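Tenia: a two-arm parcel scanning controller
Student project report, Clasholm

1. What we set out to check

The project plan said our planner, Tenia, would let two arms scan and sort small parcels without a script for each box. I doubted that in February and I still mostly do. One hand handles the parcel, the other holds the scanner, and the software has to decide when the two agree.

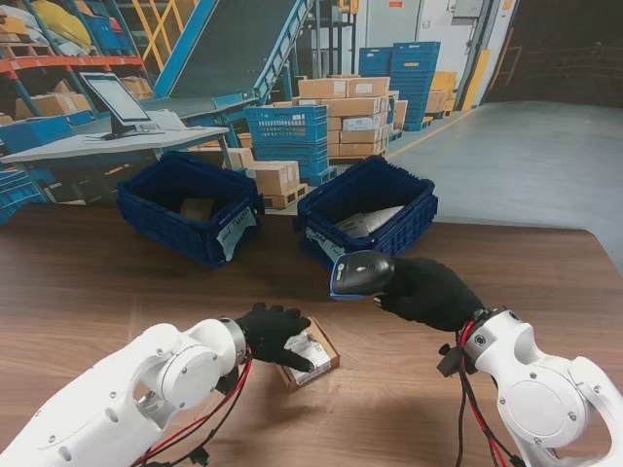 2. Planning

Tenia picks from 6 motion templates. Calling this planning is generous. It ranks the templates by label angle and takes the top one, and the ranking was tuned by hand.

We logged 3,000 scan attempts at Tenstead. The software marked 2,592 as good reads.
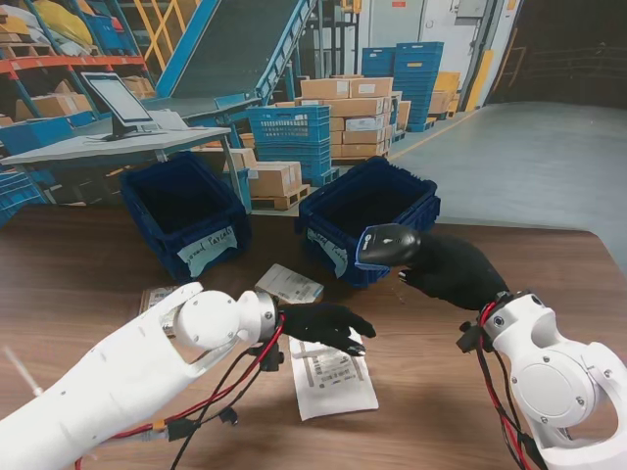 A good read only means that a code came back. Caron, our logging tool, doesn't check whether it belongs to the parcel being handled, so I wouldn't quote the figure as accuracy.

3. Perception

The wrist view worries me more. Fingers can hide part of the view, and our label detector was trained on clear ones.

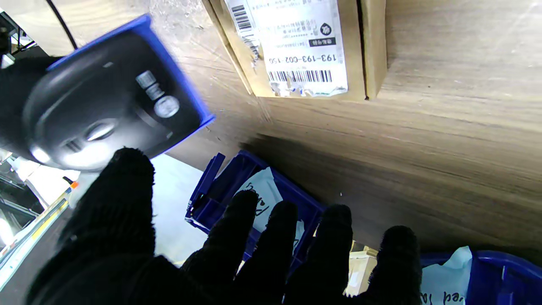 4. Still to do

Match each code to its parcel in Caron. Rerun all 3,000 attempts with the ranking turned off. If the score barely moves, drop the planner.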